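Clallura Upholstery Spotter, reviewed after 8 weeks

I bought the Clallura from the Jendcombe hardware store in August for $35 less than the bigger Salian model. It is a handheld spot cleaner for couches, stair carpet and car seats. We have two kids and a beige sofa, so it comes out most weekends.

Filling is simple and the tank clicks in without a fight. It lifted juice and mud in two passes. Old coffee on the arm of the sofa faded but is still there if you know where to look. 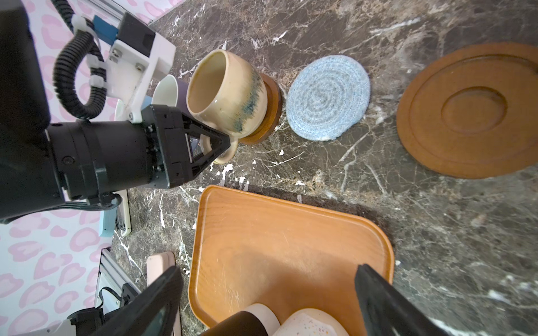 Mug on its coaster, dark marble counter.

Suction is weaker than the Salian my sister owns, and cushions stay damp for nearly a day. The hose is too short for stairs. You end up carrying the whole unit one step at a time.

The brush head pops off for rinsing. Do that every time or it smells. I use the Drutcombe low-foam solution, which costs less than the bottle in the box and cleans the same.

Four stars. Fine for small spills, but rent a full-size machine for a whole room.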